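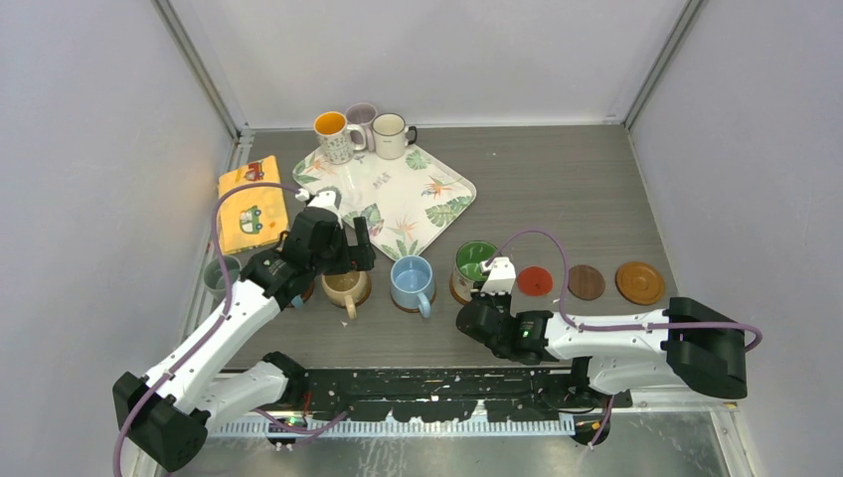

Since the arms came to the staff kitchen at Trurkcombe, my shift has a different shape, and I've picked up a pile of tips worth passing on! The biggest is to decide where every mug lives before the machine starts. Ours get one coaster apiece, set in a line with enough room between them for the gripper fingers to open. The right arm takes the green-lined mug by the rim, and that is the habit I'd copy at home too -- leave the rims clear, and don't park anything tall right beside them.

## Setting out the table

- Use coasters you can tell apart. A red-orange one next to a dark walnut one is much easier to talk about over the phone than "the third from the end."
- Point handles the same way if people will be picking up afterward. The arms are less fussy about it than Ilham Manurung, who is left-handed.
- Keep the serving tray turned the same way every day. We put a dab of removable tape under one corner.
- Fold cloths flat and keep them off to the side. A loose corner will catch on a handle sooner or later (usually sooner).
- Wipe the table before setup, then dry it properly. Coasters slide on a damp surface.

## What it changes for us

We have 80 mugs in circulation, and laying them out used to eat the first 40 minutes of the morning. I now spend that time on the things I like -- checking for chips, descaling the kettles, getting the breakfast order right. Gandeck, our other site, went the opposite way and moved people onto the lunch counter, and they seem happy with it.

You do have to learn some new chores. Cables need a look at the start of every shift, and nobody reaches across the table until both arms are stopped. I wrote the stop routine on a card and taped it inside the cupboard door at eye level. Best five minutes I spent all month!

## Small fixes that stuck

**Slippery glaze.** Dishwasher film makes mugs hard to grip, for hands as well. A soak in warm water with a splash of white vinegar, then a good rinse, clears most of it.

**Odd shapes.** Keep a "by hand" shelf. Wide soup mugs and anything with a glued handle go there, and everyone on the Adeyemi floor knows to look for them.

**New staff.** Let them set out a full row themselves before they watch the arms do it. They spot a crooked coaster much faster after that.

Next job is the teaspoons. We're trying those in April, and I've already started sorting the drawer.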